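Teaching the Two-Arm Table to Sort Fruit: Recording Your First Demonstrations

If you've never moved a robot arm from a distance before, give yourself a relaxed first hour and don't record anything. I mean it kindly! Everybody wants to press the record pedal right away, and everybody ends up throwing those early takes out. Drive the arms around a bit, open and close the grippers, and get used to the small lag between your hand and theirs.

Before you start

Switch on both arms and let them finish their homing routine, then sit down at the leader handles and bring them to the same pose as the arms on the table. The Wenar software won't let you take control until the two match closely, so if it keeps refusing, check the wrist. It's nearly always the wrist. Ebise Ambaye taped a little pose card next to the handles for this and I still look at it every time.

Lay out your fruit and dishes where both grippers can get to them without stretching. An arm that is almost straight gets jerky, and the jerks go into your recording along with everything else.

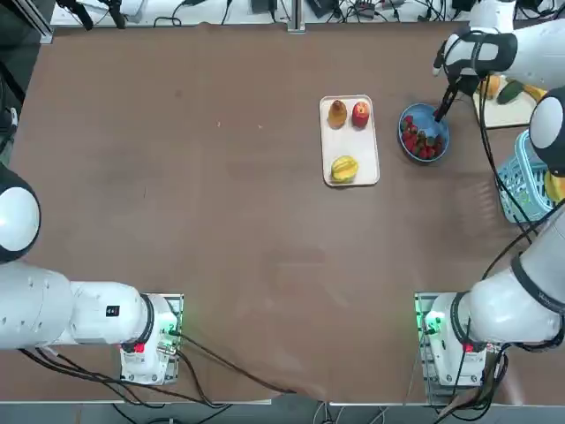
Wenar workshop, October

For this task we use a white tray, a blue bowl of strawberries, and a few larger fruits. The strawberries are where you'll learn the most, so let's go through one pick slowly.

1. Bring the gripper over the bowl with the fingers pointing down and open only a little wider than one berry. Wide-open fingers will shove the whole pile.

2. Lower until the tips are among the berries, then stop for a breath. That short pause helps later – the trained policy seems to copy it, and it gets a steadier look at the fruit before closing.

3. Close gently. You can't feel the squeeze through the handles, so watch the berry and quit closing as soon as it's held.

4. Lift straight up until you're well clear of the rim, and only then travel sideways to the tray.

5. Set the berry down in the open part of the tray, let go, and back away upward.

Do the pear, the apple and the star fruit the same way. With the star fruit, take hold across the ridges at the middle, or it will twist as you lift.

How many takes, and which to keep

Our first set was 568 takes, and after Chiyo Koyama and I had watched them all we kept 497. Most of what we dropped was me bumping the bowl. If you fumble and then recover nicely, keep that one, as a recovery is a good thing for the robot to see. If you knock something over and have to reach in with your own hand, stop and throw the take away.

Move the fruit between takes. We shuffle the positions after every 6, swap which fruit is nearest the bowl, and turn the tray a little now and then. Try to keep your speed even, too. When two people share the driving, sit together for a while first and agree on the order of picks – Herman Lubis likes to start with the tray fruit and I like to start with the bowl, and our mixed takes confused the poor thing terribly.

When you're finished, park both arms before letting go of the handles, and save the session under your own name.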